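Where Your Poker Balance Lives
Speaker notes, long version

Posted in May by the Cakton Card Club talks desk
Print this page | E-mail this page

OPENING (don't rush it)

Hi everybody, so good to see a full room for a talk with the words "account terms" in the description! Quick show of hands: who has money sitting on a poker site right now? Keep your hand up if you know which company is holding it. Wait for the laugh. Then wait a bit longer, and let people look around at how many hands came down.

I love this subject. I got into it when Plovau shut its tables, and I had 155 dollars in there. It wasn't a fortune, but it was mine, and I wanted to know where it had gone. I ended up reading every page of their terms with a highlighter and a pot of coffee, and I had a great time, which probably says something about me.

WHAT A BALANCE IS

The number in the corner of your screen is a promise. The site owes you that amount. It doesn't tell you whether there's cash behind it, or who else might have a claim on that cash if the company goes under. Those are separate questions, and the terms usually answer them in separate places (often a long way apart).

Three words to listen for: pooled, segregated, trust. Say them slowly, people write these down.

Pooled means your deposit goes into the same account that pays the electric bill. Segregated means it goes into a different account. Trust means somebody else holds it for you under a legal agreement, and the site can't just reach in.
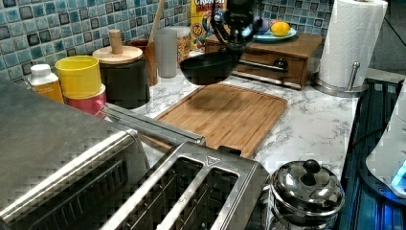
Segregated is the word that fools people, and it fooled me for years. A site can open a second bank account, call it "player funds," move the deposits over on time every month and still own both accounts outright. If the company fails, both can be treated as company money. Look at the back of the counter, at the yellow cup stacked on the pink-red one. You've got two cups and one stack, and whoever picks up the bottom one walks off with both. What you want to find in the terms is a line saying that creditors can't touch the player account. If that line is missing, ask support for it in writing.

(Pause. Somebody always asks here whether a license fixes this. Answer: it depends on the license! Some make the site state its level of protection and stop there. A site can say "none" and still be following the rules.)

THE PLOVAU STORY

Keep this to five minutes, I always run over.

Plovau had 3163 players with a balance on the day the tables closed. The terms said "segregated" four times. I'd read the word myself and felt fine about it. Then the first notice came out, and it said player balances would be handled along with other debts. My heart sank, and I'll admit I said something to my laptop.

We got 61 cents on the dollar in the end. Plenty of folks in other closures have done a lot worse. But here's the part that gets me excited, because it's useful: the warning was in the terms the whole time, eleven paragraphs below the friendly word. Anyone could have found it. I've now put the two passages side by side on the handout, so please read them tonight while you've still got my voice in your head.

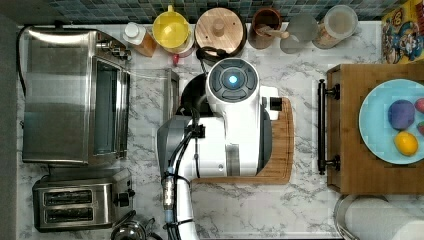 Slide 5: robot arm over the counter, with a cutting board beneath.

HOW TO READ THE TERMS IN TEN MINUTES

Open the full terms on a computer. Phones make this miserable. Search the page for "funds," then "insolvency," then "dormant." Copy whatever you find into a plain file and put the month on it. Terms change, and it's lovely to have the old ones when they do.

Next, find the company name at the bottom of the page. It may not match the logo at the top. Look that name up in the regulator's register and check that the license is active and that it covers poker.

Then take out a small amount. I mean it! Do one withdrawal early, before you have any reason to worry, and note how long it takes. I do this with every new account, and it has taught me more than any review site.

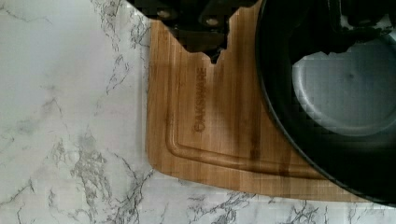

Shared networks need a minute of their own. Sartori and Binia are two brands with two logos and two sets of bonus offers, and you can sit at a table with players from both without ever noticing. They run on one network. Think of the lighter and darker strips in that bamboo cutting board: you can tell the strips apart easily enough, and it's still one board. So if you've split your money between those two sites to be safe, check how the network settles up between its brands. Sartori explains it on its help page, in nice clear English, and I wish everyone did. Binia sends you to a PDF. The PDF is fine once you find it.

HOW MUCH TO KEEP ONLINE

My own limit is 1000 dollars across all sites. Yours may be much lower, and it should be an amount you could lose without missing a bill. When I go over, I cash out the extra the same evening, before I can talk myself into a bigger game.

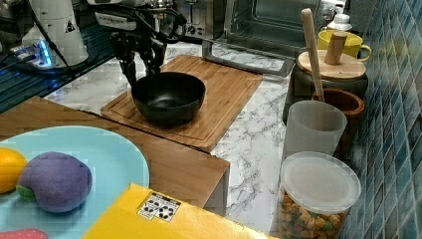

One listener in Cakton objected that cashing out so often is a pain, with fees each way, and that a site with a proper trust account shouldn't be treated the same as one without. Fair point, and I've changed the talk for it. If the trust is real and you've read the wording, set your limit higher. Do check the fees first. Some sites give you one free withdrawal a month, so plan for that one.

LAST BIT

Handouts are by the door. Take two and give one to whoever you play with. If you find a strange clause, send it to me, I collect them. Questions until 9 p.m., then they need the room.

Print this page | E-mail this page

Recent talks
Reading a tournament payout table
Rake for beginners
What happens to a dormant account
Bonus terms, line by line
Keeping records of your home game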